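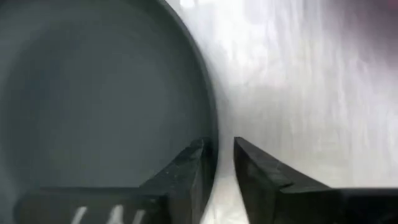 首页 | 专栏 | 数据与训练 | 关于我们

遥操作示教:先管操作员,再谈数据量

过去一年,同行谈示教数据,开口就是条数。Flokis项目立项时写的目标是2,000条,验收表上也只有这一栏。我认为这个指标放错了位置。

模仿学习的策略网络学到的是操作员的行为分布,其中包括犹豫、绕路和个人习惯。同一个取盘动作,甲从右侧边沿夹入,乙从靠近自己的一侧夹入,两种做法都能完成任务。混在一起训练,策略在接近阶段就要面对两个峰。动作分块和生成式策略头能缓解一部分,代价是需要更多数据去覆盖每个峰。在数据有限的项目里,先写一份操作规程更便宜。

规程不必长。Manon Paquette给Skuker小组写的那份只有2页,规定了接近方向、夹持位置、抬升后的停顿,以及什么情况下整条作废。执行之后,组里用100条规范数据训练的策略,在取盘这一步比先前的大杂烩稳定。样本小,我不拿它当结论,但它足以说明下一笔预算该花在哪里。
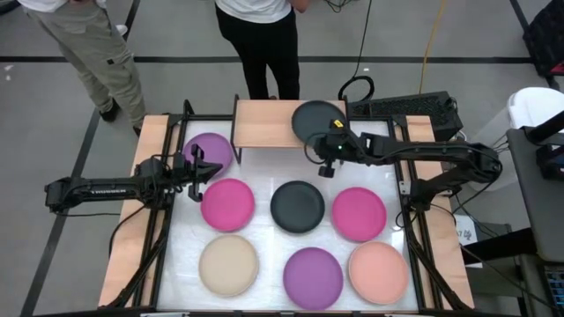
盘子这类工件常被当作入门任务,我不同意。浅盘边沿低,可夹持的高度很小,指尖的高度误差会直接变成空夹或顶到桌面。主从式遥操作如果没有力反馈,操作员只能靠眼睛判断接触。夹住边沿把盘子斜着提起来,重心偏在夹爪一侧之外,指面要承受一个力矩,盘子可能绕夹持点转动。深灰色的盘子提到木架上方时就是这种姿态,一只夹爪,一段边沿。操作员看到盘子倾斜会本能地转腕补偿,补偿量因人而异,全部记入轨迹。规程若不写明允许的倾角,这一段就是整条数据里方差最大的一段。

颜色也值得一提。桌上有洋红、浅紫、米色和深灰,从视觉泛化的角度看是好事。但颜色若与摆放位置长期绑定,网络会学到捷径。摆位应由脚本随机给出,不应由操作员顺手决定。人在重复劳动中给出的“随机”,通常很有规律。

Sheldon Gagnon反对我的看法。他的理由是,规程压缩了状态覆盖,策略一旦偏离示教轨迹便无法恢复,不规范的数据反而带来纠错样本。这个理由成立一半。纠错样本有用,前提是它被当作纠错样本来采:从偏离状态起步,单独标注,单独控制比例。靠操作员失误来积累,得到的是失误与纠正的混合体,行为克隆不会替你分开,两者一并模仿。

手把手拖动示教在这一点上略有优势。人手直接感到阻力,接触段的轨迹通常更干净。缺点是手会进入相机视野,双臂协同时一个人也顾不过来。Minum的做法是用拖动示教标定夹持姿态,再由遥操作采整条任务,我倾向于这个折中。

所以验收表应当改。条数保留,另加三栏:操作员编号、作废率、同一初始状态下的轨迹离散度。最后一栏计算不难,对齐时间轴后取末端位姿的方差即可。离散度超限的批次退回重采,不进训练集。采集周期会变长,排期时应当写进去。

分享 8 | 评论 2

联系编辑部 | 版权所有,转载请注明出处 | 返回顶部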